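Subject: Re: [bench-arms] Finger choice for cloth on a two-arm cell
From: Kirsten Thoroddsen
To: bench-arms list

On Tuesday, a list member wrote:

> We are about to order grippers for a pair of small arms that will
> mostly handle towels and napkins. The catalog choice comes down to
> plain parallel jaws, the longer pointed fingers, or a suction kit.
> Everything I find online is about boxes and bottles.
>
> Has anyone on the list compared finger shapes on fabric? And two
> side questions. Do you run one camera or several? Do you keep the
> stock controller or replace it? We have a budget for one mistake,
> maybe.

I have been working on more or less this for most of the winter, so I'll answer at some length. Skip to the camera part if you only care about that.

Our cell has two matching arms at the front edge of a table, with walls on the other sides. They are fairly light arms. The left and the right are built alike, and I would recommend that to anyone starting out. In our first setup the two arms came from different makers, and every time something went wrong we had to work out whether it was the finger or the arm. With a matched pair you can put one kind of finger on the left, another on the right, run the same motion mirrored, and learn something from it. Swap them over after lunch and run it again.

We tried three things on cloth.

The first was the Nukik parallel jaw with flat rubber pads. It holds very well once it has hold of something. The trouble is getting there. A flat pad is wide and blunt, and a single layer of thin cotton lying on a table gives it nothing to close on. You end up pressing down and dragging until the cloth wrinkles up between the pads, and then you have a fistful of fabric where you wanted one layer at the corner. For thick towels this was fine. For anything like a napkin I gave up on it after a couple of days. If your cloth always arrives folded, with a good thick edge, the flat pad is the cheap answer and you can stop reading.

The second was a long narrow finger from Frandsen. It comes to a point and goes under an edge nicely. It will also find the gap between two layers of a fold, whether you want it to or not. On a folded piece the corner is a little stack of layers, and a pointed finger that comes in slightly high takes the top one and leaves the rest behind. We had to set the approach height much more carefully than with the flat pads. Once that was done, this was the one we used most.

The third was suction. I borrowed a Zamton cup kit and ran it for an afternoon. Air goes straight through woven fabric. It picked up a coated tablecloth and nothing else I own. I sent it back.

After that we stopped comparing pick rates on single grasps and looked at the whole job, which for us is fold, unfold and restack. I set up a run of 200 cycles per finger type, with the same cloths in the same order. I had started with 10 cycles each and it told me very little, because the cloth never lies the same way twice and a lucky streak looks like a good finger. At 200 the differences were plain enough to act on.

Pink cloth on the table, both arms at it, folded in the first picture and spread out in the second.
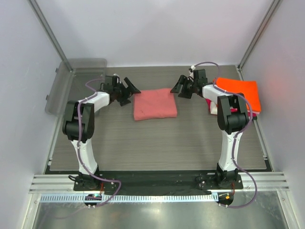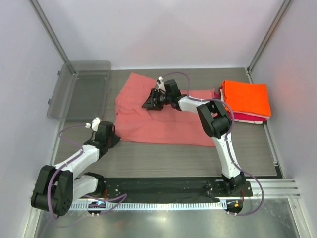
The unfolded state is where most of our failures come from. When the cloth is folded up small, both arms work in front of their own bases with the elbows well clear of each other, and almost any approach angle is available. With the cloth spread wide, one arm has to reach toward the back of the table. The forearm gets low, the wrist comes in at a flat angle, and the finger meets the fabric more along its side than at its tip. A finger that does well close in can do badly out there. If you test, test at full reach too. I would put at least half of your trials there.

Friction of the table matters more than I expected. We first had a smooth painted top, and the cloth slid away from the finger every time. A surface with some grain to it let the fingertip pin the edge for a moment before closing. Too much grip is also bad, as the cloth then won't follow when you drag it flat. I tried felt for a day and the cotton stuck to it like a burr. If you can, get samples of a few table surfaces before you spend any more on fingers. They cost next to nothing and they changed our results by more than the finger swap did.

On fingertip surface: bare hard tips slip on anything with a sheen. A ridged tip holds better, but it picks up lint, and the lint fills the ridges. Brush them out with an old toothbrush at the start of each session. We had one long decline in the numbers in January that I blamed on the calibration, and it was lint.

Closing force. Use less than you think. The stock setting on the Frandsen was meant for hard parts and it bent the tips together at the ends, so that they were parted further back where the cloth was. I turned it down until a single layer could just be pulled free by hand with a firm tug, and went up one step from there. I'd like to know what others use. I have no proper force gauge and have been doing this by feel.

Cables are worth a thought before you order as well. Whatever you mount at the wrist needs a line back to the base, and on a small arm that line has to go past the elbow with slack in it. Too little slack and the wrist pulls up short at full reach. Too much and you have a loop hanging out that can catch on the other arm or on a stack of cloth. Ours went through several arrangements. What I do now is move the arm by hand to the farthest corner it will ever need, tie the cable there, then bring it home and see where the loop ends up. Do this with both arms, then run them together slowly through the worst pose you can think of.

Cameras. I started with one fixed camera looking over the table, on the theory that a second one could be added when I found I needed it. For locating the cloth and judging whether a fold came out square, the fixed view has been enough. It is poor for seeing a grasp. At the moment that matters, the elbow or the gripper is very often between the camera and the corner you care about. An arm reaching out across the cloth hides a good share of it. We get past that by having the arms pull back after each step and looking again, and this costs time.

A camera at the wrist fixes the grasp view and gives you new problems, mainly weight at the end of the arm and a picture that is all fabric with no edge in it once you are close. I tried a small one on one arm. It was good for telling one layer from two if the light came from the side. With light from straight overhead it was no help. My advice would be to begin with the fixed one, keep its mount absolutely rigid, and add the wrist camera later if layer picking turns out to be your bottleneck. Choose a camera with exposure you can lock. Bright cloth makes an automatic exposure wander, and then your white cloth and your pale pink cloth are the same cloth as far as the software is concerned.

Keep the walls pale and plain if you have walls. They bounce light into the folds and soften the shadows. They also pick up a tint from a strongly colored cloth lying near them, so don't do your color calibration on a patch of wall.

Controller. We kept the stock one for the first stretch and then moved to the Pornstead board. The stock controller was fine for one arm. With two, each had its own clock, and the arms drifted apart over a long motion. You don't notice this when they work separately. You notice it as soon as they both hold the same cloth, when one gets ahead and pulls the fabric out of the other's fingers. For a while I recorded those as grip failures, so some of my early numbers against the flat pads are unfair to them. I have not gone back and redone those runs. Treat what I said about the pads with that in mind.

The Pornstead board runs both arms from one clock and that trouble went away. It has its own annoyances. The manual assumes you have read another manual. The settings are lost if you cut the power while it is saving, and it gives no sign that it is saving. I wait for a slow count of 10 before I switch off. But for two arms on one piece of fabric I would not go back.

As for wear, we are now at more than 3000 cycles on the pointed fingers and the tips are rounded off a bit. It hasn't hurt the pick rate that I can measure. I had planned to replace them every 1000 and stopped bothering after the first change made no difference.

So for towels and napkins together I would buy the long pointed fingers, hold off on suction, and put the rest into a shared controller before a second camera. If it were towels only, flat pads.

A few things I'd ask in return. What size is your largest cloth, laid flat? If it is wider than the space between the two bases, you will want to check the reach on paper first. Are your arms fixed, or can you shift the bases closer together? And do the cloths come to you in a stack? Taking exactly one off the top of a stack is a separate problem, and I don't have a good answer to it. The pointed fingers take two about as often as I'd like them to take one. If anyone else on the list has that working, with any gripper at all, I would be glad to hear how.

I can send the trial sheet to anyone who wants it. It is a plain spreadsheet with a row for each cycle and a column for what went wrong – my abbreviations in that column may need some explaining.

Kirsten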